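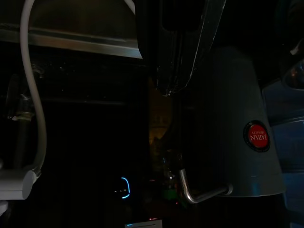

怎么验一台“会洗碗”的机器人:在自家水槽边做一次像样的测试

难度:不难,就是费时间
需要:一台双臂机器人(借的、租的都行)、一个正在用的水槽、纸、笔、一个能看秒的钟

先把我的立场说了。家务机器人的演示视频我看过不少,至今没有哪一段让我想把洗碗这件事交出去。视频里的水槽总是很亮,碗总是一只,手总是从同一个方向伸过来。镜头一切,碗已经在沥水架上了。中间那一段去哪儿了,没人讲。

所以有了下面这套做法。它只针对洗碗,尤其是“从水槽里把东西拿出来”这一步。刷、冲、擦都排在后面,因为拿都拿不起来,后面的不用谈。如果您正在考虑Desimano的月租方案,或者Kudier那种按次计费的上门试用,签字之前可以照着走一遍。

开始之前:什么叫“会”

这个字要先定下来,不然测完了双方还能吵。我用的标准是:

机器人自己看、自己决定先拿哪一件、自己放下。旁边的人不碰水槽,不碰餐具,也不握着遥控手柄。远程有人接管的,算人洗的。

掉了可以重来,重来要记。拿起来又放回原处的,记成没拿。

时间从第一只手动起算,到最后一件离开水槽为止,中间不停表。厂商的人常说“刚才那个停顿是网络的问题,不算”。要算的。您家的网络也会有问题。

Zepeda的宣传页上写着他们的模型看过2,000小时的厨房操作。这个数字我没法核对,也不打算核对。训练看过多少小时,跟您家那把勺子能不能夹起来,中间还隔着很长一段路。

第一步:水槽不要收拾

很多人一听说要来测试,先把厨房擦一遍,这就帮机器人把最难的活干了。

水槽保持饭后的样子。筷子压着叉子,勺子和勺子扣在一起,锅铲斜插着,都别动。台面上平常放什么就还放什么,水壶、洗洁精、海绵,各归各位。唯一要处理的是电:水槽附近有垂着的插头线、绕过水槽后沿的电源线,测试之前先断电,能挪走的挪走。机械臂自己的线也看一眼,弯到头的时候会不会挂到台面上的东西。

刀具拿掉。玻璃杯如果是您喜欢的那种,也拿掉。

第二步:从手腕上看一遍

卖机器人的喜欢给您看头部相机的画面,那个角度漂亮,整个水槽一目了然。请您要求看手腕相机的画面,就在厨房平常的灯光下看。

我第一次看的时候有点意外。画面大半是黑的,还是倒着的,夹爪的一根黑手指从上面垂下来占掉中间一大块。旁边那个灰色家电,我是靠倒过来的“JAPAN QUALITY”红贴纸才认出来的。剩下是一截金属杆、一条白线、一小段蓝色的亮弧。

图像倒着对程序来说不算事,转一下就行。暗是真麻烦。人洗碗的时候眼睛不够用可以靠手摸,碗底还有没有油,指头知道。夹爪上如果没有触觉,光线一差,它手边就什么依据都没有了。问一句:手指上装了力觉或触觉传感器没有?装了的话,软件用上了没有?第二个问题经常没人答得上来。

把灯开着测一轮,关掉灶台上方的灯再测一轮,两轮分开记。

第三步:先上餐具,别先上盘子

演示一般从盘子开始,盘子大,边沿好夹。请您反过来。

一堆金属餐具摊在不锈钢水槽底上,互相交叉,中间斜插一把木铲,后面再来一只内壁像镜子一样的不锈钢碗。对相机来说,这基本是反光叠着反光。勺子的边在哪儿,水槽底在哪儿,人看着都要想一下。

看的时候留意三件事。夹爪是直着往下扎,还是先绕开木铲;两只手靠得很近的时候,哪一只让;夹起一把勺子带起另一把叉子,它知不知道。最后这一件尤其要盯,多数系统只确认“手里有东西”,不确认手里有几样东西。

给它8分钟。时间到了就停,哪怕厂商的人说“马上就好”。

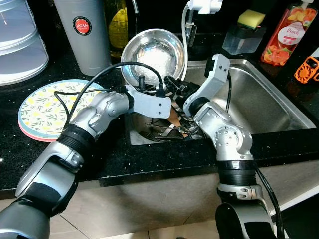 第四步:记录,用笔记

别指望系统自己的日志。日志里的“抓取成功”是按夹爪合拢到某个宽度来判的,夹住了空气里一块海绵的角,也是成功。

在纸上画个表,每动一次手写一行。列就这么几个:

拿的是什么
夹住没有
离开水槽没有
放在哪里了
旁边的人有没有动手

最后一列最要紧。我见过一位工程师,全程站在水槽边,袖子卷着,每隔一会儿就“顺手”把盘子扶正一下。他自己都没觉得那是在帮忙。您请他站到厨房门口去,或者请他坐下喝茶。

视频可以录,机位放一个不动的,从头到尾不剪。以后跟人争起来,这个比表格管用。

第五步:盘子,而且是斜靠着的盘子

餐具那一轮过了(或者没过),再来盘子。别平放,平放太客气。饭后扔进水槽的盘子通常是歪的,一边搭着水槽壁,底下可能还压着一只,旁边有带把的东西杵着。

夹爪要从哪一边下去,得看哪一边有缝。贴着槽壁那一侧没有缝,朝外的一侧往往又被另一只手的手臂挡住了视线。双臂的系统在这里有个挺尴尬的毛病:两只手都伸过来的时候,头上的相机看到的多半是自己的胳膊。

花盘子比白盘子麻烦还是省事,我问过几家,说法不一。Desimano的人说花纹有助于定位,Kudier的人说密集的小花点会干扰边缘。两边都说得很有把握。您家有什么就用什么,别专门换成纯白的迁就它。

盘子拿起来之后,请它停在半空里。看盘子在夹爪里转不转。两片平板夹着一块光滑的圆瓷,再沾上洗洁精,会往下坠着转。只要转了,下一个动作的角度就全错了,它却还会照原来的角度往架子上插。 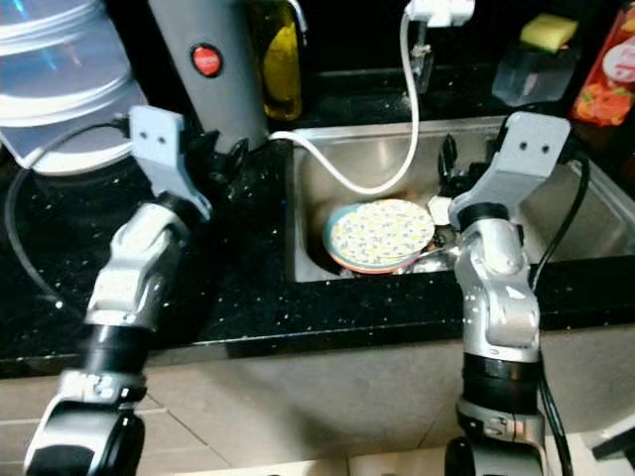
Uriel Bañuelos

写到这里我得说说自己家里的情况,免得您以为我光在挑别人的刺。

我按上面的标准测过租来的双臂,用的是Volteo的控制软件,条件完全照第一步。那份记录我留着。把全部餐具和盘子清出水槽,表走了2,629秒。换成我自己来,水还没放热就已经弄完了。更何况清出水槽只是第一道,一滴洗洁精都还没用上。

您可以说,慢点没关系,反正夜里让它自己干。这话我认真想过。问题是夜里它掉了一只碗,碎片在水槽里,它不认识碎片,接着往下拿。要让它夜里自己干,前提是白天看着它干的时候您一次都不用站起来。我站起来过,而且不止一次。

第六步:换个位置再来

到这一步,大部分人已经累了,厂商的人也开始收线了。请再坚持一下,这一步最能看出东西。

把机器人的底座往旁边挪一个手掌宽。台面上的水壶换到另一边。海绵翻个面。别的都不变,再跑一轮餐具。

如果成绩跟上一轮差不多,那这套系统多少学到了点什么。如果它伸手去抓水壶原来待的那块空地,您就明白了,它背下来的是您家厨房的某一天。换到第二天,它就不认识了。

有的厂商会要求“重新标定一下”再开始。可以答应,但标定的时间写进表里。

第七步:算账

账要老老实实算。把租金、断电整理、看着它、收拾残局的时间都摆出来,旁边写上您自己洗一遍要多久。

再加一笔容易漏的:坏了的东西。瓷盘磕了边也算坏。夹爪的平板碰到不锈钢槽沿会刮出印子,台面如果是抛光石材,底座蹭过去也可能留痕,合同里写没写谁赔,签字前翻到那一页。Kudier给我的报价单里,赔偿上限是1,000,没写货币单位。我打电话去问,接电话的人说他也要问一下。

常见的几种说辞,以及怎么接

“您家水槽太深了。”水槽是厨房里本来就有的,记作没通过。

“下个版本就支持勺子了。”那就下个版本再来测,这一版按这一版算。

“成功率已经很高了。”请他说清楚,一次成功是夹住、提起,还是放好。三个数差得很远。也请他说清楚失败的那几次怎么收场的,人收的还是机器收的。

“人也会打碎碗。”对,人打碎了会停下来。

什么时候可以松一点

我不是说这东西永远不行。把台面上一叠已经洗好、边沿对齐的盘子挪进柜子,有些系统做得可以,慢,但稳。车间里的情形也类似:来料位置固定,灯光固定,工件就那么几样,机器早就在干了,也干得比人有耐心。水槽难就难在每顿饭之后都是一副新样子,水、油、泡沫、反光全凑在一块儿,还带着一把不知道谁扔进去的木铲。

所以如果测下来餐具不行、摞好的盘子还行,您可以只按后一项去谈价。不要为“即将支持”的那部分付钱。

第八步:隔一阵重测

表格留好,底座的位置在地上贴胶带做个记号。我打算十月再跑一遍,用同样的水槽、同样的标准,软件让他们升到最新。到时候数字好看了,我会照实改这一页。

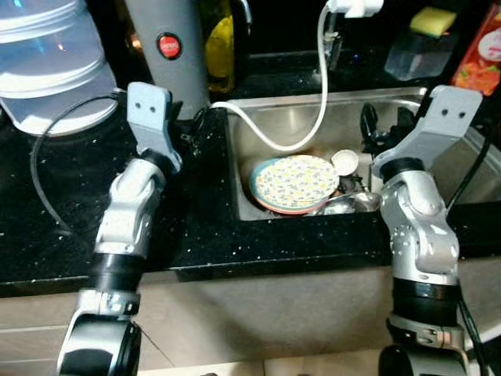

Wilma Stevens读完初稿回信说,第三步太狠了,餐具堆连她家十几岁的孩子都不愿意碰,拿来当开场,等于一上来就判了死刑。她主张先测一只碗、一只盘子,能过再往上加,这样至少看得出系统是在哪一级垮掉的,对厂商也公平些。她还觉得秒表那条可以放宽,洗碗机跑一轮也很久,从来没人站在旁边掐表。

分级加难度这个建议我收下了,您要是时间够,就照她说的从单件开始,每加一样东西记一轮,最后再上整堆餐具。秒表那条我不改。洗碗机关上门以后,人是可以走开的,等哪台机械臂也能让我走开,我就不掐表了。

补一句给准备动手的人:测完先断电,再伸手进水槽收东西。手臂停着不等于它已经下电,看一眼控制器的状态,确认了再靠近。

最后更新:2025年8月16日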